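Ticket: Film on tea after fitting Claro under-sink filter
Opened: May 2019
Product: Claro under-sink cartridge, standard
Status: Open (was closed by support, reopened by customer)

Original report

Since the new cartridge went in, black tea gets an oily-looking skin within 5 minutes of pouring. It breaks into plates when you stir it and leaves a brown ring at the waterline. The box says "film-free tea and coffee." I had less film with plain tap water, so I'd like to know what that claim rests on.

The cartridge is rated for 200 gallons. We are nowhere near that. Same tea as before, from Mahmoudi, same kettle, no milk.

I have read the help page. It says to flush the cartridge, and I flushed it. It says to wash the teapot, which seems to me a way of blaming the teapot.

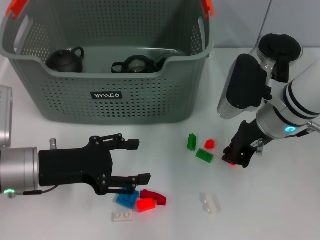

Attachment 1. Round black pot on the left, the other dark one lying on its side.

First reply from support, and what I did with it

I was told that old tannin inside a pot can lift off and float, and that this is "almost always" the cause. Almost always according to whom? I asked and did not get an answer.

Fine. I scrubbed the round pot with baking soda, rinsed it, and made tea. Film. I then skipped the pot completely and brewed straight in a mug that had just been washed. Film again, and just as thick as far as I could judge by eye.

So I don't accept that it's the pot. Please take that off the ticket as the cause.

Second reply: descale the kettle

Support suggested a packet of Eter descaler. The kettle did have some scale in it, I'll give them that. I ran one packet, boiled and dumped fresh water twice, then brewed. Slightly less film on the first cup. By evening it was back.

I also don't see how descaling is supposed to prove anything about a filter. If the filter took out hardness, there would be less new scale to begin with, and there is a white crust on the spout again already.
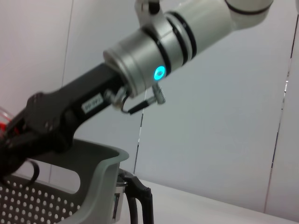
Attachment 2.

Test with strips

I bought a pack of hardness strips, since nobody at support had asked for a number. I don't trust strips all that far (the color squares are close together and I was reading them under a yellow bulb), but they are good enough to compare one glass with another.

Unfiltered cold tap: 16 grains
Filtered tap: 16 grains
Bottled Skirura spring water: 3 grains

I repeated the filtered one and got the same square. Tea made with the Skirura water had no skin on it. Tea from both taps did.

As I read it, this cartridge does nothing for hardness. It may well take out chlorine, and the smell is better. That isn't what the front of the box promises.
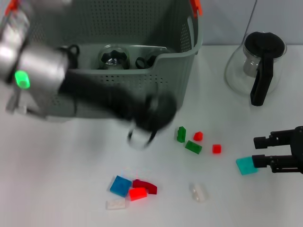
Reopened: questions still not answered

1. Does the standard cartridge reduce hardness at all? Yes or no will do.

2. If no, what is "film-free" based on, and what water was used in the test?

3. Support mentioned a softening cartridge due in August. Does it fit the same housing, and is there a hardness figure for it? I am not buying a second one on the strength of the box.

4. Why was the ticket marked "solved, user cleaning issue" while I was still waiting on a reply?

A refund on the cartridge would be fine. I'll keep the housing until question 3 has an answer.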